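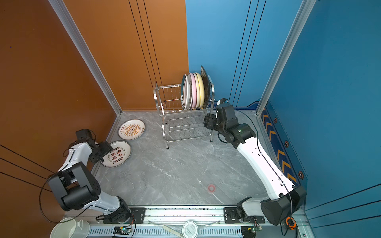 How many times do you have to show a robot the same chore before it starts to get the idea?

More than you'd hope, and the number matters less than how different the goes are from each other. A pile of near-identical examples teaches it one plate in one spot. A smaller pile with the plates shuffled, turned and swapped teaches it something closer to the chore itself.

December 24, 2024

Christmas Eve and I spent most of it on dishes, in the best possible way. I'm still buzzing so I'm writing this before bed even though I have a pavlova base in the oven and should be watching it.

We've been on plates into rack since October and I thought I'd be sick of it by now. I'm not! The orange and blue walls have become my favourite colours, or at least the ones I see when I shut my eyes. Hendrik wanted one more solid day before the break, with the two Chinese-character plates starting flat on the marble and a bit on top of each other, and the rest already standing up in the top tier. Overlapping plates are mean. If you come in at the wrong angle you just shove the bottom one along the floor and the top one rides with it like a kid on a toboggan.

So the left arm goes for the nearer plate and the right one stays up by the rack, next to the black plate. I tried it at first with the right arm parked well out of the way, which felt tidier, but then every handover had this long pause in it while I brought it back. Hendrik watched a few of those and said the model would learn the pause. He's right, it learns everything, that's the wonderful and horrible part. In the Virko set last winter I had a habit of wiggling the gripper a tiny bit before closing it, and when we trained on that, there it was, my own wiggle, coming back at me from a machine. I laughed till I had to sit down.

Target for the day was 90 good ones. Got there just before four. We threw away 13 along the way, mostly mine from the first hour when my hands were cold and I was rushing. I don't mind tossing them. What I do mind is the ones that are nearly good, where the plate gets into the rack but leans on its neighbour, and you sit there arguing with yourself about whether that counts. Hendrik's rule is that if you'd fix it in your own kitchen, it doesn't count. I've started using that rule at home, to nobody's delight.

Best thing that happened: the slow recoveries. I lost my grip on the sunburst plate halfway up, it sat back down flat with barely a tap, and in place of stopping and resetting I just took a breath and went in again from the other side. Hendrik made me save it. Then he had me do 10 more on purpose, bad first grab, good second grab. We never did that at Mtshali, we only kept the clean runs, and I think that's why the old model would miss once and then just hover there looking lost. I can't wait to see what it does with these. I kept asking if we could start the training tonight and he kept saying go home.

Things to sort out in the new year, so I don't forget:

Label the recoveries separately. At the moment they're all in one folder with the ordinary ones and I'm the only person who knows which are which.

Ask about the left elbow. It felt a bit sticky on the long reaches after lunch, could be me.

Start some runs with the rack turned side on. It has stood in the same back corner for days and I bet the model thinks that corner IS the rack.

Use the bottom tier. I keep filling the top one out of habit.

Culum wants bowls next. Bowls!! They roll, they nest, they have no flat bit to pinch. I've already been practising with the cereal bowls and a pair of barbecue tongs and I've chipped one, which went to the back of the cupboard.

Drove home the long way through Vurondale to look at the lights. The big house on the corner has a Santa on the roof that waves one arm up and down, very jerky, and I sat there at the stop sign thinking someone should have given him a few more examples.

Back in on the 27th. Hendrik says I don't have to. I know I don't have to.

Oven timer's going.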